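Chapter 7
Who Counts the Dead? Memory, Numbers and the Salt March at Skarnen

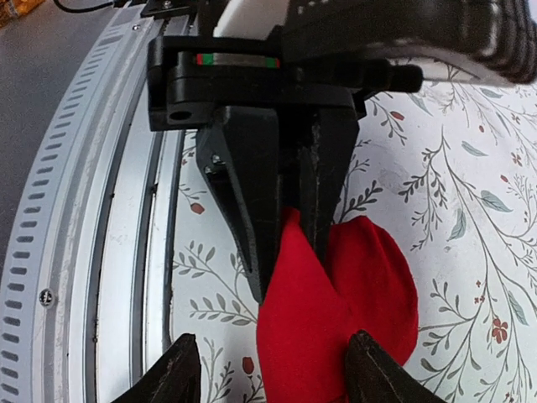
Fig. 7.1 Red cloth held between two black fingers, over a botanical print.

Most of us, I think, first meet the Skarnen shootings as a number, and it is usually a nice round one. The governor's office in Prutville reported 400 dead; the salt workers' union, writing that same March, said nearly 1,000. Shoaib Ghumman, who spent years (and a good deal of his own money!) going through the parish books, found 1,007 names. In this chapter we shall take our time over those three figures, and ask who wrote each one down, and for whom. Before you read on, do look again at Durán's letter in Chapter 6.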